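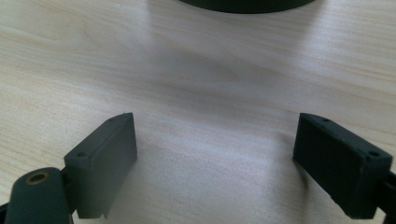
1/ Notes from the Plirkero open day in Lellevine, 13th February. Subject: hand-held grippers used to record manipulation data. No arm involved at the recording stage. A person holds one gripper in each hand, does the task, and the motion gets logged. I took the afternoon slot. Thread is in the order of the visit.

2/ The gripper line is called Lustumero. Two-finger parallel style, wide flat pads that face each other across the gap. The pads look 3D-printed, dark charcoal, matte. Two small screw holes along the top of each one. A pad swap was demonstrated with a single driver and took less time than the explanation of it.

3/ The part I wanted to see up close was the joint. There's a brass-colored ring set into the rounded end of the linkage. I had assumed plain printed holes, which wear oval in my own builds. I asked for the insert spec and was told it would be on the handout. It was not on the handout.

4/ Pad edges are left as printed. You can see small irregularities along the bottom of one of them. I asked if this matters when the pad slides along a table. Answer: they sand only if it catches. Fair. I do the same at home and feel worse about it.

5/ Geum-ok Um ran the demonstration. She stated at the start that she would repeat any trial on request, including the bad ones, and she kept to it. Other vendors could copy this part of the format at no cost.

6/ Task for our slot was the office wastebasket. Fit a liner, fold it over the rim, set the bin back in place. It sounds trivial. Thin film is one of the worst things you can hand to a two-finger gripper. It slips, clings and folds where you don't want it, and the camera sees highlights instead of edges.

7/ Procedure, as I wrote it down:
Home both grippers, fully closed, then fully open.
Hold both level over bare tabletop until the tracker reports steady.
Start recording.
Do the task at normal speed.
Return both hands to the front edge.
Stop recording.

8/ The bare tabletop step gets skipped a lot, according to Um. People want to start. Then the first seconds of the episode have one gripper already moving and the pose estimate never settles. Her fix was procedural: the operator says "level" out loud before starting. Low tech, and I have no complaint about it.

9/ Lighting. The table is pale wood grain with a soft sheen, so there is a bright band of reflected light right across the area between the fingers. I expected them to have covered it with a mat. They prefer to keep the glare in the data. The reasoning is that the rooms a robot ends up in will have glare too.

10/ I half agree. Glare in training data is useful if it varies. If every episode has the same stripe in the same place, the model can learn the stripe. I asked if they move the lamps between sessions. They rotate the table. That handles the grain direction but does nothing for the reflection, and I said so. Um wrote it down.

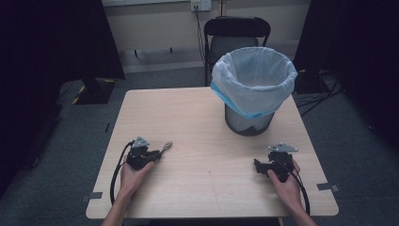 Both grippers at the front edge, liner folded over the rim, bin at the back right of the table.

11/ On the brackets. Each gripper carries a flat triangular metal plate on top, silver, bolted. They are the most rigid thing on the unit. If you mount anything that has to hold its calibration, mount it there and leave the printed body alone. I will be changing my own build to match.

12/ Cables. One black cable per gripper, out of the back, down over the front edge of the table. Wireless was tried and dropped. The stated reason was time sync, with battery weight second. The cost is drag on the wrist when you reach for the far side. You notice it after a few trials.

13/ They let visitors do trials. I did 5. Two clean, two where I lost the film halfway around the rim, one where I lifted the bin by the liner and had to stop. Um kept all of them. Failed episodes get a tag in the software and stay in the set.

14/ The software is called Choo. It shows pose, finger opening and video on one timeline. You scrub, you tag, you cut the ends. I liked that the finger opening trace is the largest thing on the screen. On a film task that trace tells you where the pinch happened well before the video does.

15/ Less good: Choo has no undo for tags. You delete and redo. With short episodes that's tolerable. The stated total so far is 3,000 episodes across all tasks, and at that volume I would want undo before any new feature. I asked for a date and got August, with no commitment attached.

16/ Episode length for this task is capped at 20 seconds. If you go over, it cuts, and the episode is marked incomplete. The cap felt short to me on the first try and long enough by the last. Um said the limit comes from review time and has nothing to do with the hardware.

17/ What the fingers are bad at: getting under the film when it lies flat against the mesh. The pads are broad and flat, with no nail. My trick was to pinch the fold from above and roll the wrist outward. Another visitor pushed the film against the rim with one pad and dragged it. Both work. They produce very different trajectories for the same result.

18/ I asked if they enforce one method. They don't. Operators get the start condition and the end condition and nothing in between. My view is that this is correct for a large set and painful for a small one. With a small set you end up with one example each of several strategies, and the model averages them into something that fails.

19/ End condition, for anyone trying this on their own bench: liner folded over the rim all the way around, bin upright, both grippers clear of it and near the front edge. The fold does not need to be even. Mine drooped on one side and counted. The checklist says nothing about looks.

20/ Marks on the table. There are small strips of gray tape on the left and right edges. I asked if they were start positions for the hands. I was told to ignore them, so I did. I'd have preferred a real answer, as I spent one of my trials lining up with the left one.

21/ Room notes. Dark curtains at the sides, gray carpet, hazard tape on the floor by the equipment stand. Carpet helps more than I expected with noise. It does nothing for cables, and there is a bundle spread across it on the right side. Watch your feet going around the back.

22/ Questions from the group. Someone asked about payload. The grippers are carried by a person, so the limit for recording is whatever your wrist will take, and the limit for playback is set by the robot that gets the policy. Those two numbers should be compared before you record anything heavy. It was the best question of the afternoon and it wasn't mine.

23/ Someone else asked to see a policy run on a robot. Not part of the visit. They plan a separate session for that. I can't say anything about how well the data trains, and I'd be careful with anyone who claims to know from this open day. We saw recording, tagging and a lot of bin liners.

24/ Group size was 9, which is close to the limit for one table. From the back you can't see the fingers at all. If you go, stand to the left of the operator. On the right you get a forearm.

25/ Things I'm changing on my own setup:
Metal inserts at the pivots.
A rigid plate on top for anything calibrated.
Strain relief on the cable so it stops pulling on the wrist.
Saying "level" out loud, alone, in my garage.

26/ Things I'm not changing: my pads stay narrower. I do a lot of small parts, and a wide flat face hides the object from the gripper camera right when you need to see it. For bags and cloth the wide pad is better — more contact, less twist. Two sets of pads is probably the answer, given how fast the swap was.

27/ Replies to a few messages so far. No, I don't have the print files. No, they didn't say what the units cost. Yes, left-handed visitors did fine, the two grippers mirror each other. Yes, you can book without a company name — I did.

28/ I've sent Um the question about the insert spec again, in writing this time. If an answer comes back I'll add it under this post.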